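Rilwood Seniors' Learning Program, progress report to the Golestani Fund
Prepared by Colleen Chisholm, program coordinator
2020-02-22

Enrolment stands at 68, up from where we were in October, when the heating failed and so did the watercolour class. The class has resumed. The heating is resting.

Local history remains our most popular offering. Gholamreza Farahani's talks on the Cendolstead ferry were meant to run for four weeks and are now in their second helping, the ferry having sunk more often than we had budgeted for. Mitra Taheri's conversation group has outgrown the small room and moved to the hall, where it can be heard from the car park.

The "Inside Your Computer" evening was harder to fill. Soudabeh Bahrami covered the processor, the memory and why turning it off and on again is respectable advice.
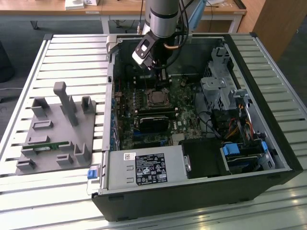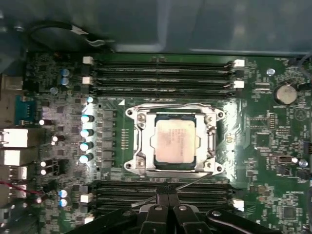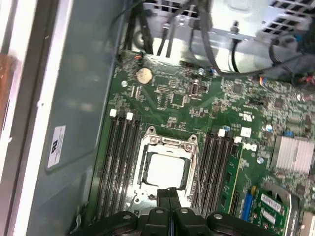
Processor in its socket on the motherboard, inside an open desktop computer case.

Spending is on track except for transport. Of the $2,000 set aside for the Hirkarby minibus, most is gone, and two day trips are still to come. The driver's hourly rate is reasonable; the distance to Hirkarby is not. We ask permission to move the unspent catering money across, as members have made their feelings about the sandwiches clear.

Manouchehr Rezaei has taken over the bookings and can now say who is in which room, a favourite question of yours last year. His room calendar is attached, along with the receipts, including the one that went through the wash.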